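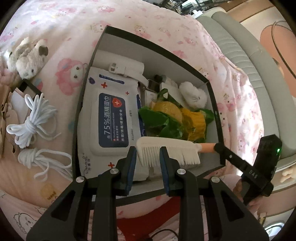 Hashini Barua asked whether we could settle the pad question before we touched anything else on the agenda, as every other choice (the arm, the camera height, the controller) hangs on it. She would like to see the same pads used on the hand-held units and on the arm, even if that means the arm has to wait. Agreed by everyone in the room, so item 4 was moved up and taken first.

IREL GRIPPER TRIALS
Minutes of the August review, Sodomport workshop
Start 2:15 p.m.
Notes by Hauksdóttir

Minutes of the last meeting

Accepted with one fix. "Soft pad" in the second paragraph should read "ribbed pad." The soft pad was never mounted.

Item 4 (taken first): finger pads

This was the fun part of the afternoon! We now have 3,476 logged grasps across the two pad types, and the ribbed pad is ahead on almost every kind of object we care about. Thin, stiff things were the big surprise. Combs, pens and flat handles used to swivel as soon as the hand turned, and with the ribbed pad the operators can tilt the wrist a good way over before anything starts to slide. Several people said it simply feels better in the hand, and the logs back them up.

The smooth pad is still the better one for glossy wrappers. The ribs catch on loose film and drag it, and then the packet comes up at an angle. Hashini wondered if a shallower rib would fix that without losing the grip on the stiff items. Stultis can cut a shallower version from the same sheet, and the meeting was very keen to try it.

Plush and fur came up again. The trouble there has little to do with the pad and a lot to do with knowing where the toy ends. Fur hides the fingertips, the operator closes late or early, and the aperture reading jumps around. We looked at the box setup and talked through what the wrist camera gets to see at the moment of closing.
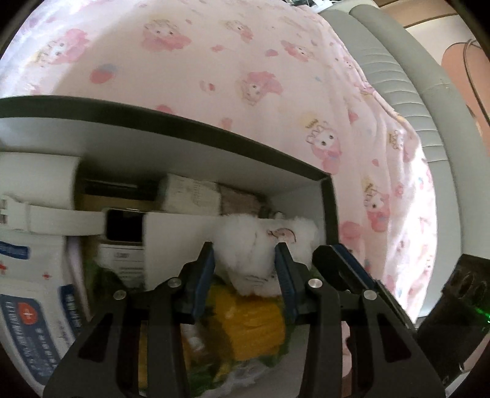
White plush between the blue pads, storage box setup.

Points raised on plush items:
- Log the aperture at first contact as well as at full close. Hauksdóttir has a draft of this and it already runs on the bench controller.
- Leave the toys in among the other items. Taking them out onto a clear surface makes the task too easy and we would fool ourselves.
- Try a slower close on fur only. The operators asked for this themselves, which was great to hear.

Decision: ribbed pads stay on for the next round. Shallow-rib sample to be ordered from Stultis.

Item 1: camera on the gripper

The wide lens stays. We lose the corners to black, and straight edges bow quite a lot, but having both fingertips and the wider surroundings in view through the whole reach is worth far more than a tidy picture. The team working on the arm side had worried that the curve would throw off their position estimates. They reran their check with the newer calibration and the worst error came down to 9 mm, at the far edge of the view. Near the fingertips it is much smaller. Real applause for this one.

There was a longer talk about light. Bright patches next to deep shade are hard on the exposure, and the exposure sometimes shifts just as the hand crosses from one to the other. Two ways forward were put on the table: lock the exposure per session, or let it float and record the value with every clip. Hashini favors the second because the home-like settings vary so much and a locked value would be wrong half the time. No vote. Hauksdóttir will run both and bring the clips.

Item 2: two units at once

Working with a gripper in each hand is going really well. The left and right clocks used to drift apart over a long session, and the new sync message at the start of each clip has cured it. We ran 43 sessions with both units and didn't have to throw one away for timing.

What still needs work is the choice of items. Cords and tangled strands are by far the best test of two hands, as one side has to hold while the other pulls, and we have been a bit shy of them. Everybody would like to see more.

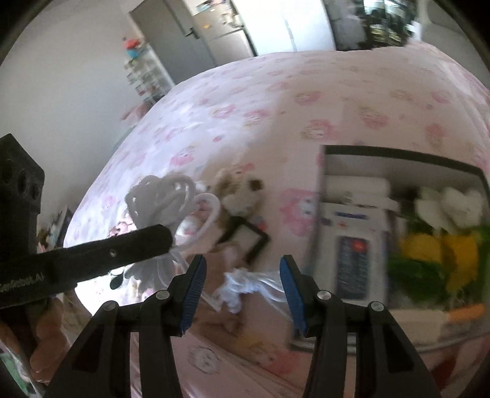 Open gripper in the foreground, second unit at left, coiled cable on the bed.

The question of reach came up too. With both units in play the operators tend to stand in one spot and lean. The arm can't lean. Until the arm team sends its reach limits in a form we can use, sessions will carry a note of where the operator stood, and anything plainly out of reach will be tagged and kept.

Item 3: controller

Short item. The bench controller and the portable one now give the same close command for the same trigger pull, apart from a small lag on the portable one at the very start of the motion. Operators say they can't feel it. It does show in the plots, so the fix stays on the list at low priority.

Item 5: any other business

Charging. Please put the units back on charge at the end of a session with the fingers open. Closed fingers leave a dent in the pads overnight.

Spare pins for the linkage are in the second drawer, next to the screwdrivers.

Actions

Hashini Barua: order 5 pairs of shallow-rib pads from Stultis; pick the cord and strand items for the next two-handed round.
Hauksdóttir: first-contact aperture in the log; exposure clips, locked and floating.
Arm team: reach limits; repeat the calibration check with the ribbed pads on.
All operators: slow close on fur, with a note in the session sheet each time it is used.

Closed 4:05 p.m. Next review at Sodomport once the new pads are in.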